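# About Mendis

Mendis is a small company which prepares furnished rooms for people who come to work in a new city and don't want to buy a bed in their first week. We were started by Fiona MacRitchie and Willy Verhoeven, who had both moved too many times and knew how tiring it is. Today we look after 263 rooms, and we still do the bedding and the clothes care ourselves.

Our rooms are simple. The gray sheet, the tall white wardrobe with light wooden handles and the metal rack near the window are typical of our style.

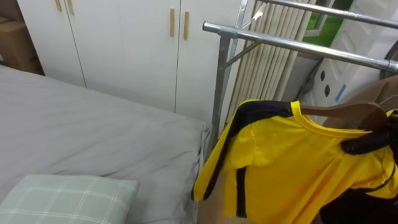
Fumon, a guest who stayed with us from November, wrote that the rack was what she used most, as her work shirts could hang there in the evening and be ready at seven in the morning. We were glad to read it.

## How we make the bed

We use plain sheets in quiet colors. The sheet is pulled by hand and we do not iron it on the mattress, so a few soft creases will stay. The pillow gets a checked case in pale green, which Fiona chose in the first year and which we have never wanted to change. 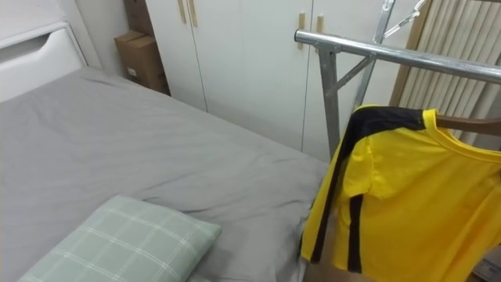

*Gray sheet and checked pillow, with the wardrobe behind.*

## Clothes care

Guests can also leave clothes with us. Each piece is laid on the bed with its hanger before it goes to the rack - Willy insists on this, and he is right, for on a flat surface one sees quickly a loose button or a collar that is folded wrong. Shiny fabrics go on wooden hangers with wide shoulders. 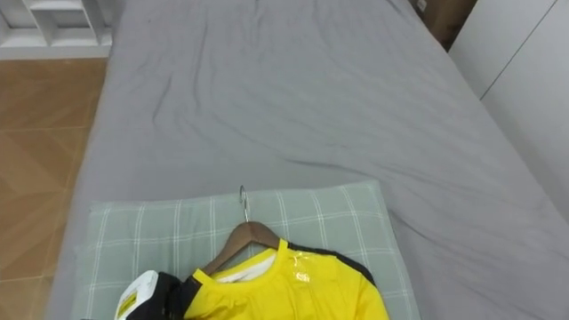 *Yellow garment on a wooden hanger.*

The service was added when we took over the rooms of Ogilvie, our neighbor in the same street. In its first year we handled 2,000 pieces, from raincoats to wedding clothes. Long sleeves and trims need patience, and we prefer to take one piece at a time.

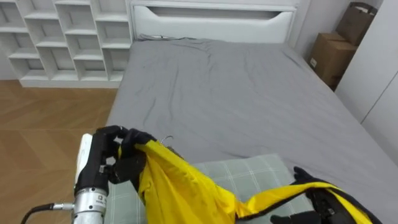

Can I use the clothes service if I am not staying in one of your rooms?

Please ask at our Vuter office, where we accept clothes from outside guests when there is space on the racks.

The office is open from 9 in the morning, and Fiona or Willy will usually be at the desk.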